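Priltari Football League
Rules and Competition Meeting
Minutes – Apr 14, 2024

Present: Sayaka Chiba (chair), Sota Takagi, Shafiq Majumder, Anathi Maluleke, Ryota Sakai (minutes)
Clubs represented: Norkine, Herrera, Tridetti, Priltari Town
Apologies: none received

1. Minutes of the February meeting

Accepted with one correction. Item 6 gave the overtime starting point as the opponent's 30. It should read the 25. Sakai to reissue.

2. Matters arising

2.1 Play clock at Norkine. The replacement control unit has been fitted. Takagi ran it through a full scrimmage and recorded no resets outside operator input. Closed.

2.2 Down markers. Herrera still has a chain set with a worn clip. Replacement ordered by the club. Carried forward.

2.3 Film exchange. See item 5.

3. Roster limits

Majumder presented the revised roster paper. The current rule allows each club an active list of 42 with no practice list. Under the proposal the active list stays at 42 and each club may register a practice list of up to 2 quarterbacks and six other players. Practice list players may be moved to the active list until noon on the day before a game.

Norkine asked whether a practice list player could sign with another club's active list during the season. Majumder said the draft allows it, with the losing club given 24 hours to match by moving the player up.

Herrera objected to the 24 hours and asked for 48. Tridetti supported Herrera. Priltari Town had no preference. The chair noted that 48 hours would run past the roster deadline in any week with a short turnaround, and that the deadline would have to govern in that case.

Agreed: 48 hours, or the roster deadline if earlier.

The rest of the paper was adopted without amendment. Vote: four in favor, none against.

4. Kickoff rule

Maluleke reported on last season's kickoff data. Officials logged 200 kickoffs over the regular season, of which 33 were touchbacks. Average starting position after a return was the receiving team's 27. No separate figure was kept for squib kicks, and she asked that the game sheet be changed so that they are recorded.

Three options were put forward:

(a) no change
(b) touchback moved from the 20 to the 25
(c) fair catch inside the 25 to be spotted at the 25

Takagi said option (c) would change how teams place the ball more than how far they kick it, and would be harder for a three-person crew to cover. Option (b) needs no change in mechanics. Norkine preferred (a) for another season until squib kicks are logged separately.

Vote on (b): three in favor, one against (Norkine). Carried. Effective from week one.

Maluleke to revise the game sheet with a box for squib and onside kicks.

5. Film exchange

The rule requires both clubs to upload full game film by 6 p.m. on the day after a game. Six late uploads were reported last season. Tridetti accounted for four of them and put this down to upload speed at its field office. The club has since changed provider.

Discussion of minimum standard. Current wording says "a clear sideline view." Majumder proposed adding that all 22 players must be in view at the snap and that the scoreboard must be shown between plays. Herrera asked if end zone film would become mandatory. It will not. Clubs that shoot end zone film must exchange it on the same terms.

Agreed as proposed. Late upload penalty stays at $100 for the first instance and doubles for each one after that.

6. Officiating

6.1 Crew size. Five-person crews are confirmed for all playoff games. Regular season games will have four where available and three where not. Takagi has asked the assignor for a list of dates at risk by the end of preseason.

6.2 Intentional grounding. Two rulings last season were inconsistent on whether the ball had to reach the line of scrimmage when thrown from outside the tackle box. The written rule is clear that it must reach the line or the line extended. Takagi will circulate a one-page note with diagrams to crews and head coaches.

6.3 Sideline warnings. Norkine asked for the first warning to be announced over the public address system. Not supported. Crews will continue to notify the head coach directly.

7. Schedule

Sakai tabled the draft schedule, version 3. Each club plays the others three times, with nine games per club in total. The home split is uneven by necessity: two clubs have five home games and two have four. Norkine and Tridetti had five last season and have four this season.

Herrera reported a field conflict in week six. Priltari Town agreed to exchange week six for week eight. With that change, Herrera plays three road games in a row from weeks seven to nine. Herrera accepted this and asked for it to be minuted.

Schedule adopted as version 4. Sakai to publish.

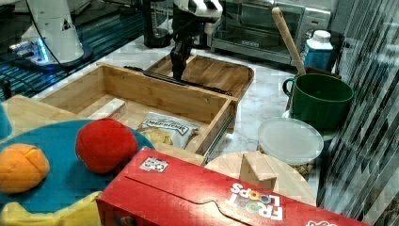 8. Playoff format

Maluleke felt that with four clubs in the league, a playoff that admitted all four gave the regular season too little weight. She proposed that the first-place club go directly to the final, with second and third meeting in a single semifinal at the second-place club's field.

Majumder pointed out that the first-place club would then sit idle for a week and lose a home gate. Norkine and Herrera shared the concern over the gate. Tridetti supported the proposal. The chair suggested that the final be hosted by the first-place club in place of the neutral site, which would recover the gate. Maluleke accepted this as an amendment.

Vote on the amended proposal: two in favor, two against. Under the standing rules a tied vote leaves the existing format in place. The item may be brought back next season.

9. Tiebreakers

Order confirmed as head-to-head, point difference in head-to-head games, overall point difference, coin toss. Point difference is capped at 21 per game – unchanged.

10. Other business

Norkine asked that jersey number changes after week one be sent to all clubs as well as to the league. Agreed.

Actions

Sakai – reissue February minutes, publish schedule version 4
Takagi – grounding note, assignor list
Maluleke – game sheet
Majumder – final roster text to clubs
Herrera – chain set clip

Meeting closed at 8:50 p.m.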